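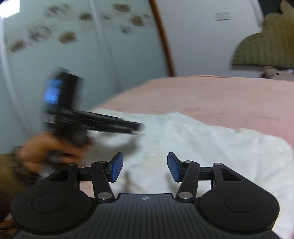 Digby Pomare

Renting the Hall at Zivomstead: Frequently Asked Questions

Last updated October 2, 2023

How far ahead can I book?
Bookings open six months before the date you want. Weekend evenings in November and over the holidays go first, so ask early for those. Weekday mornings are usually free at a week's notice.

What does it cost?
The main hall is $49 an hour, with a minimum of 2 hours. The side room is $33 an hour with the same minimum. Setup and cleanup count as part of your time. If your party starts at 3 and you need an hour to put up tables, book from 2.

Is there a deposit?
Yes, $87, paid when you book. It goes back to the same card within ten business days after your event, less the cost of any damage or extra cleaning.

What is included?
Tables, folding chairs, the kitchen, heat and lights. Dishes and glasses are in the kitchen cupboards – wash them and put them back. Tablecloths are not included. Tostport, two blocks over on Harawira Street, rents them by the day and will deliver to the hall if you order by noon the day before.

Can I use the stove and the oven?
Yes. The oven is gas and slow to heat, so turn it on early. Deep frying is not allowed indoors. Caterers need to send me a copy of their insurance before the event.

Can we serve alcohol?
You can serve beer and wine to invited guests at a private event. You can't sell it without a permit, and that includes selling drink tickets at the door. Send me the permit before the event if you have one.

How late can we stay?
Music off at 10 p.m., doors locked at 11. The back windows face bedrooms across the alley and should be shut after 8.

Can I put up decorations?
Use the hooks along the picture rail, or painter's tape on the walls. No nails, staples or clear packing tape. Glitter and confetti will come out of your deposit. Candles are fine in glass holders. If you bring helium balloons, tie them to something heavy, as the ceiling is too high to reach with the hall ladder.

Where do guests park?
The side lot belongs to the hall and is open to guests at any time. After 6 p.m. the Iltora lot across the street is open too. Please leave the loading door clear – the bakery next door uses the same driveway from 4 a.m.

Is the building accessible?
The side entrance has a ramp and a wide door, and there is an accessible restroom by the kitchen. The stage has three steps and no lift.

What if I need to cancel?
Cancel 14 days or more before the date and you get everything back. After that I keep the deposit and refund the hourly charge. Moving to another date is free once, if the new date is open.

How do I get the key?
You get a door code by email the day before. It works only for your booked hours. If it fails, call the number in that same email and I'll come over and let you in.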